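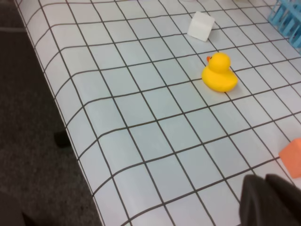
The duck, two cubes and the blue basket on the grid cloth, wrist camera view

Tablecloth Tips From the Robot Bench
Posted 6/27/26 in Workshop Tips

I've been promising this one for a while! Most of you come to this page for drawer organizers and getting candle wax out of things, but my day job is in a small lab at Calden where we teach a robot arm to tidy a table, and a surprising amount of that work is housekeeping. We just wrapped up a long round of trials on tablecloths (yes, really), and I think plenty of it carries over to anybody with a hobby arm in the garage, or a camera on a stand, or a cutting table.

What we wanted to know

The arm has a little camera at its wrist and learns from demonstrations. Somebody drives it by hand, picks up a toy, drops it in a basket, and does that again until they need a snack. We recorded 2,669 demonstrations altogether. Of those, 1,206 were on a white cloth with a thin black grid, and the rest were on plain white cloth. Then we trained one policy on each pile, cutting the plain pile down to 1,206 so it was a fair fight, and ran 100 test pickups with each policy on its own cloth.

Luzius Hauser bet on plain. His thinking was that all those lines would be a distraction, and I sort of agreed with him. The grid won, 83 to 71. Most of the difference came from the white foam cube, which on plain white cloth is a miserable thing to find. Give it some black lines to interrupt and the arm did much better. The yellow duck hardly cared either way. You could probably put that duck on anything.

One lab, one arm, one table, so don't go framing it. But I've switched my own bench over.

Tips for the cloth

Don't iron it flat as a board. We did this for the first week and the policy got fussy, missing grabs as soon as the cloth had a ripple in it. After that we left the small wrinkles alone and only pulled out folds tall enough to catch a fingertip. A faint crease across the middle is fine.

Let the edge hang over. Liesl Kuster used to tuck ours under and clip it, and it looked very smart, but then every trial had exactly the same table edge. With a loose drape you get the squares squashing up differently each time you reset the cloth, and I think the arm is better for it.

Wash it cold, no softener, and hang it over a shower rod. Ours came out of the dryer once with the squares gone all slanty on one side and it never went back.

If the cloth creeps while you work, put a piece of rubber shelf liner underneath. Tape works too, but it left a gummy line on our table that took me half an afternoon and a lot of cooking oil to get off.

Tips for the toys

Spread things out for your first batch. Leave a good hand's width between objects so the fingers can get down on both sides, and save the crowded piles for later, once the easy pickups are working. We started with piles back in November and I'd like that month back, please.

Mix your textures. A shiny duck and a matte foam cube behave very differently under a lamp, and if you only practice with one you'll be sad when you meet the other. Foam also forgives a squeeze that's too hard.

Wipe rubber toys with a damp cloth and a drop of dish soap every couple of days. They pick up a film from all the handling and start to slide. Foam cubes I just roll with a lint roller.

Move the basket! Nicanor Bravo noticed we'd left ours in the same corner for nearly a whole day of demonstrations, and sure enough, that policy went to that corner no matter where the basket was. Now we shift it every ten runs. An open lattice basket is handy here, by the way, as you can peek through the side and see what landed.

Tips for whoever is driving

Swap drivers often. Sem Coppens is quick and I'm slow and careful, and the policy trained on both of us was steadier than the one trained on just me.

Keep the bad runs, but label them. We used ours for checking the success detector, and I'd have thrown them all out if Faizal Tuhumury hadn't caught me with my finger on the delete key.

Next time I'm trying a darker cloth with pale lines, same cubes, same duck. If you've got one you like that survives the washing machine, tell me where you bought it!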